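November, evening

Cadi Landeg wants the equipment numbers from me before the Cleltham meeting, so I spent most of today on them. The question is still whether we buy one two-armed unit outright or lease from Wirnach and put the difference into grippers and computers. I had the simulator open beside the spreadsheet all afternoon.

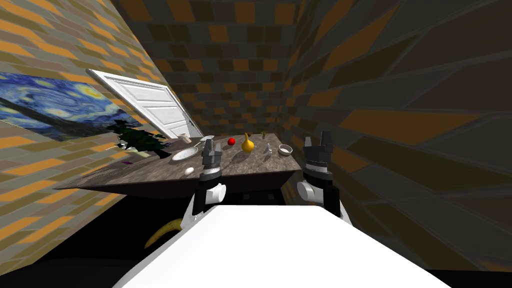
Both arms reaching toward the stone table in the simulated room, grippers open.

Purchase first. Wirnach quoted 108 thousand for the pair of arms on a torso, with two-finger grippers included. Freight is extra and so is the mounting plate. The lease is 3 thousand a month with a minimum term of 21 months, and servicing is covered. I worked the lease out to 63 thousand over the term, and at the end of it we own nothing. Cadi favours the lease. I lean toward buying, but I can't make the first year work without giving up the second workstation.

Esteban sent a cheaper quote that doesn't include the control cabinet. I rang to ask and was told it would be priced separately. Left a blank row for it.
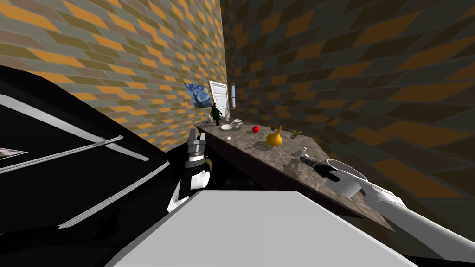
The kitchen jobs are what we are buying for, so the gripper has to manage a pot by its handle as well as an egg or an apple. I had budgeted for a single set of fingers. I've changed that to two sets and a spare pair of pads for each arm. It adds less than I feared. The counter for the real lab is still not in anyone's budget, and I don't want a proper stone top if a secondhand bench will do. Measured the doorway at lunch. The crate will fit if the door comes off its hinges.

Prurkari renewed the simulator licence at last year's price, so that line is settled. Moved the power outlet work to the building budget and wrote to ask if they'll accept it there.

Bed late. My eyes are sore from the screen. 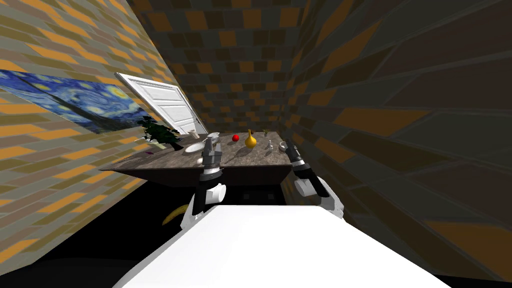

Still to do

Ring Esteban again about the cabinet.
Ask Wirnach if lease payments count toward purchase.
Get a freight price to Cleltham.
Send Cadi both versions of the sheet.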